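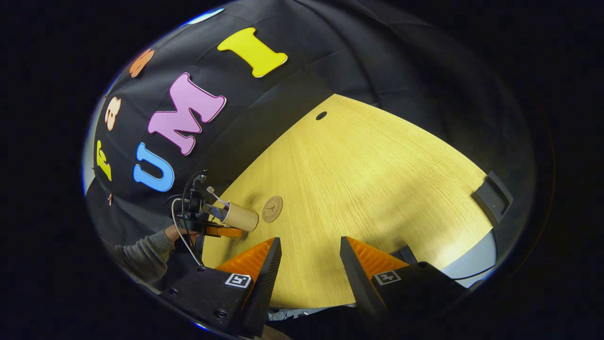 What is a shoulder season? It is the stretch of weeks between a destination's busiest months and its emptiest ones, when the rooms are cheaper and most of the doors are still open.

Chapter 2. Selling the Quiet Months

Every coastal town has a brochure, and in every brochure it is the same sunny afternoon. The student of tourism should learn early to ask what the place looks like in May, when the water is cold and the ice cream stand opens if its owner feels like it.

Take Wunska, a small harbor town we will return to throughout this book. It has 800 year-round residents and, on a good summer weekend, about 1000 visitors looking for parking. By late fall the visitors are gone and so is one of the two bakeries. The town spent years treating this as weather - something to complain about and wait out. Then the Skalance Inn cut its midweek rate, threw in breakfast, and filled six rooms that had been dark every spring since the place was built. The remaining bakery noticed. 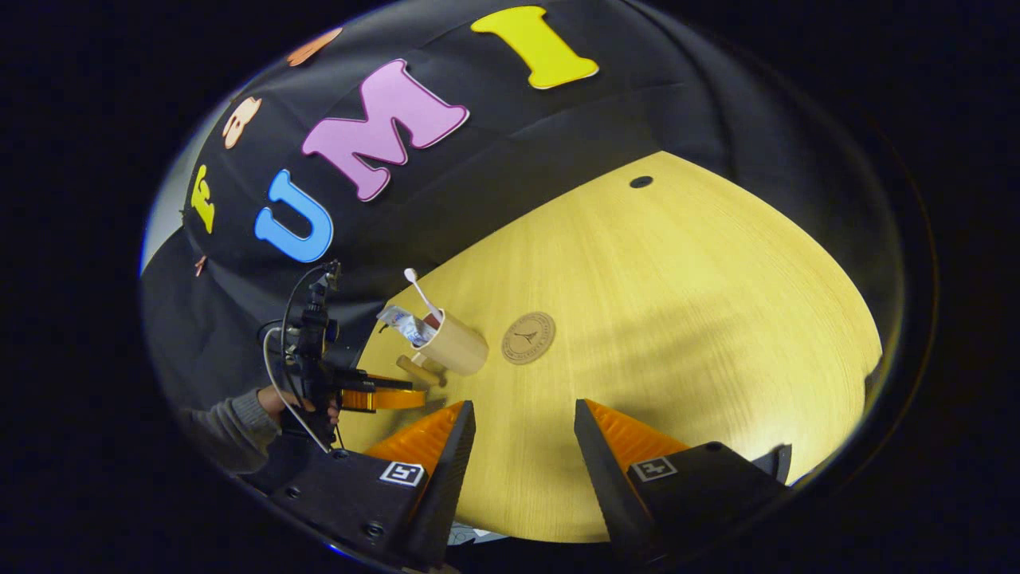 Demand in the quiet months comes from people who have different reasons to travel: retirees, bird watchers, small conferences, couples who dislike other people's children. Each group wants something the summer crowd never asks for. Conference guests, for instance, will forgive a gray sky but will not forgive a dead laptop. A round table with a pale wood top looks friendly in a meeting room, and a small dark hole near the rim, if it is there to let a cord through, may do more for repeat bookings than the ocean view. The ocean view costs more and goes in the brochure anyway.

We begin with pricing, move on to events, and finish with the Shetty Ferry timetable, a document that has ended more winter vacations than rain has. Before reading on, write down the last trip you took outside the high season and what you paid for the room. You will need both figures in Section 2.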